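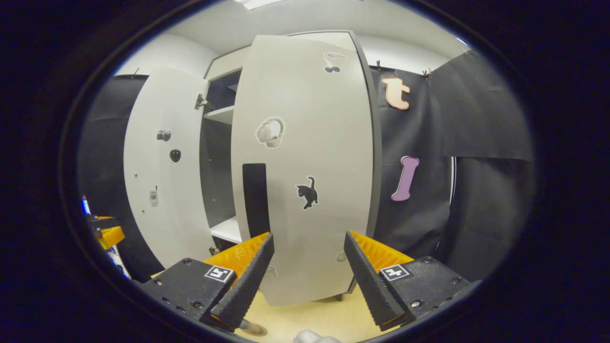 Cabinet doors and grippers: what a cracked hinge plate taught me

I keep this page for the small stuff, the fixes and habits that never make it into a manual, and most of it is about drawers that stick and screws that won't bite. This one is longer than usual because I managed to wreck a perfectly good cabinet door in one afternoon, and I'd like you to keep yours.

Some background first. I do the shop work for a little project called Tindine, where we teach arms to do household chores: open this, shut that, put the cup back. A person does the job by hand with a gripper first, over and over, and later the arm has a go at it. The furniture takes a beating either way. A kitchen cabinet at home might get opened a dozen times on a busy day. One of ours had done 2,508 cycles by the counter when it let go, and I had last looked at the hinges in November. Yes, I know.

What happened

The arm was closing the right-hand door, as it had been doing all morning, and the door had started to hang a little low. You could hear it – a short scrape near the end of the swing, like a chair leg on tile. I heard it. I thought "I'll get to that after lunch" and went on labeling bins. The arm doesn't hear anything, of course. It met the bottom of the door catching on the cabinet floor, decided it hadn't finished closing, and pushed harder. The lower hinge plate cracked straight across, the door twisted out, and the fingers stayed clamped on the edge of it with the whole weight hanging there.

Then came the part I'm less proud of. I reached in to hold the door up with my left hand while I went for the stop button with my right. The button was on the far side of the bench, so I was stretched between the two like laundry on a line, and the arm picked that moment to try again. It got the side of my thumb against the door edge. Nothing broken, just a fat purple thumbnail and some words I won't type out, but with a bigger arm I'd be telling a different story.

So, the tips. Some are for people with an arm in the shop, but plenty of them work on any old cabinet.

Stop first, catch second

Let the door fall. Really, let it! A door is cheap and it'll land on the floor, where most things end up anyway. Hit the stop, wait until the arm has quit moving, and only then put your hands anywhere near. If you can't reach the stop from where you normally stand, move it today. Mine now sits on a bracket at the front corner of the bench, at hip height, and I can slap it without looking.

One more thing about stop buttons: on some arms the stop cuts power to the joints but leaves the fingers gripping. Ours does that. Read up on what yours does before you need to know, and try it with a cardboard box in the fingers.

Check the sag before you start

Close both doors and look at the gap between them. It should be the same width top and bottom. If it's wider at the top, one of the doors is dropping. Then open each door halfway, put a fingertip under the outer corner and lift gently. A healthy hinge gives you next to nothing. If the door lifts and clunks, tighten the screws, and if it still clunks, swap the hinge.

I do this every morning now with my coffee in the other hand. It takes less time than the coffee does.

Stripped screw holes

This is the one I get asked about most. When a hinge screw just spins in its hole, don't reach for a fatter screw right away. Dip a few wooden toothpicks in wood glue, pack them into the hole, snap them off flush and leave it overnight. Next day, drive the original screw back in by hand. I tried a filler paste from Flindura first and it held fine for light use, but for a door that gets yanked all day the toothpicks have lasted longer for me. Your cabinet may feel differently.

Please use a hand screwdriver for this. A drill will chew out your nice new plug in half a second.

Turn the force down

If a machine is doing the closing, set the push limit just above what the door needs on a good day. To find that number, I hooked a cheap luggage scale on the edge of the door and pulled slowly, 4 times, and used the highest reading plus a bit. Our limit had been left at whatever it came with, which was plenty to fold a hinge plate. With the lower setting, a rubbing door makes the arm give up and complain, and that's exactly what you want it to do.

Also set a limit on retries! Ours would happily try forever. Now it gets two goes and then it waits for a person.

Look at the grip pads

Ridged rubber pads wear smooth at the tips first, and then the fingers start to slide on a painted door, and then somebody cranks up the squeeze to make up for it. I've been that somebody. Wipe the pads with a damp cloth and a drop of dish soap, dry them well, and replace them once you can't feel the ridges with your thumbnail (the good thumbnail). Check the door edge too, for paint coming off in flakes.

Empty it first

Take everything off the shelves before you test a repaired door. A mug that tips forward will jam the door and you'll blame the hinge. I once spent most of an hour adjusting a door that was hitting a spice jar.

Keep a log, even a bad one

Mine is a strip of masking tape on the side of the cabinet with the date and the cycle count in marker. Every 1,000 cycles the hinge screws get checked, and every time a part gets changed it goes on the tape. It isn't pretty, but I can read it from across the room.

Spare parts

Buy hinges in pairs and change both on the same door, even if only one has failed. The old one will be about as tired as its twin. I keep 9 spares in a coffee can with their screws taped to them, plus a couple of catch plates. Drop the cracked ones in a separate can, or you'll do what I did and fit a broken hinge back on.

The thumb is fine now, by the way. The nail came off in the end and the new one is growing in a bit wavy. Next up on this page is drawer runners, once I've worked out why the bottom one squeaks only on the way in.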